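I finished the Flotberg books on Friday night. There are nine of them, and I've been reading them since April, mostly on the bus and in bed, with a break in the middle when my library hold on the fifth one got stuck. A few people asked what I thought, so I'm writing it down while it's fresh.

If you don't know the series, it's by Sorcha Cowie and it's set in Flotberg, a harbor town in a country she never names. The main character is Nina, who is a clerk in the land office in book one and is running the place by book nine. They're sold as mysteries. Somebody usually dies, and there is usually a deed or a survey map that explains it. I would call them office novels with a body in them, and I mean that as praise.

I bought the whole set as a bundle on my e-reader. The bundle file says 2,221 pages, which looked like a lot when I started and didn't feel like a lot by the third book. The chapters are short. Cowie likes to end one in the middle of a conversation and pick up the next one two days later, and you have to work out from what people are avoiding how the conversation went. It annoyed me at first. By book four I was looking forward to it.
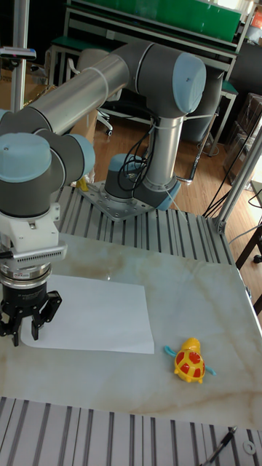
*Gray arm, blue-gray caps, marble-patterned tabletop.*

The order you read them in matters more than the reviews say. The store page claims each one stands alone. That's true of the crimes, since each one gets solved in its own book, but Nina's falling-out with her brother runs from the end of book two to the last chapter of book eight, and if you start in the middle you'll think she's being cold to him for no reason. Start with book one, *The Rorniner Deed*. It's the shortest and the plainest. The Rorniner family own the fish warehouses, and most of the trouble in the series can be traced back to them in some way.

Book two is the weak one. It has a long section at a wedding where we meet what feels like the whole town, and I had to keep going back to see who was whose cousin. A friend of mine quit there. I told her to skim the wedding and go straight to the chapter with the flooded basement, and she did, and she's now on book six.

My favorite is book five, *Kovetti*. It's named after the surveyor who drew the original town maps, long dead by the time of the story, and about half of it is Nina reading his field notes. I know how that sounds. But the notes are good, dry and a little bitter, full of complaints about mud and about the men he hired to carry the chain. You start to notice that he measures one street over and over and gets a different length each time. I worked out why maybe ten pages before Nina did, and I was pleased with myself for the rest of the evening.

Book seven has the best ending and I won't say anything about it.
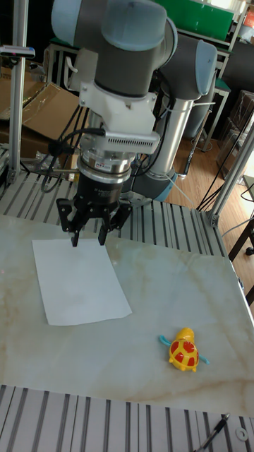

Some complaints. Cowie has a habit of describing what everybody is eating, and it's nearly always soup. The police inspector never becomes a person. He comes in, gets told he's wrong, and leaves, and in nine books you'd think he would either learn something or get replaced. And the e-book bundle has problems. The maps at the front of each volume are too small to read, which is a real loss in a series where maps are half the plot. You can zoom in but the street names turn to fuzz. I ended up borrowing a paper copy of book five just to look at the fold-out, and I'd suggest you do the same if your library has it.

There are typos too, mostly in books three and four. "Heron" for "Herron" in several places — that's a character, so for a page or so I thought there was a bird in the kitchen.

I've seen people say the last book is rushed. I don't agree. It covers less time than the others and it leaves a couple of things open, including who bought the warehouse, but I thought it stopped in the right place. Nina locks up the office, walks home the long way, and sees a light on in a house that's been empty since book one. I read that page twice. If there's going to be a tenth book, that's where it starts, and if there isn't, I'm fine with that.

On price: the bundle costs a little less than buying four of the books one at a time, so if you think you'll get past book three, buy the bundle. If you're not sure, get the first one from the library. Mine had two copies and no waiting list, though book five was another story.

Next up is a history of lighthouses that my dad has been trying to get me to read, and after that I might go back to the short stories Cowie wrote before the series. I've only found one of them so far, in an old anthology with the cover missing. It also has soup in it.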